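The Long Life of the Office Table

When the Landry Institute moved its staff into the former grain exchange at Pudwood, it took very little furniture from the old premises. The exception was the tables. Sixty had been in use for longer than most of the people who sat at them, and the Institute's trustees resolved that they should be repaired and kept in service.

The decision reflects a wider change among public bodies. For many years the usual practice was to replace furniture on a fixed cycle, whatever its condition. Repair was treated as a matter for museums. Rising prices and stricter rules on waste have altered that view, and several institutions now keep a register of their larger pieces, with a note of each repair.

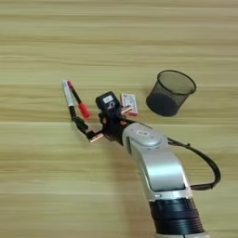

Amparo Iglesias takes a more cautious position, and has told the trustees that a register is of little use unless money is set aside each January for the work it records. In her view, too many organisations list their furniture with great care and then leave it to decline. She would prefer a shorter register and a proper budget.

The Institute has accepted part of this argument. Its present budget allows for 45 repairs a year, carried out by the Jakley workshop under a contract lasting three years. Most are modest: a loose joint, a worn edge, a surface in need of fresh oil. Tables beyond reasonable repair are taken apart and their timber is used elsewhere in the building.

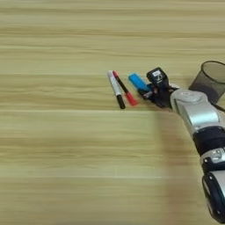 Daily care remains the responsibility of each department. The guidance issued to staff runs to a single page and asks for the use of mats under hot drinks, prompt attention to spills and no harsh cleaning products. Ink receives a paragraph of its own. Markers set down on a pale wooden top, as a pair of them are here, should be capped at all times, and any stain should be reported before cleaning is attempted. Departments are also asked to turn their tables once a year where sunlight falls on one side only.

The same approach has been taken at Flilivgate, where the town library holds 147 reading tables of different ages. Its register was completed in January, and the first repairs have been confined to the public rooms. Staff there report that readers have asked for the older tables to be kept together.

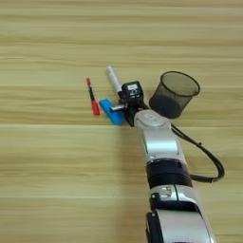

Amparo Iglesias
Contributing Editor, Buildings and Interiors

The Flilivgate register may be consulted at the library's main desk during opening hours. The Institute intends to publish its own list once the current round of repairs has been completed, together with the page of guidance for staff.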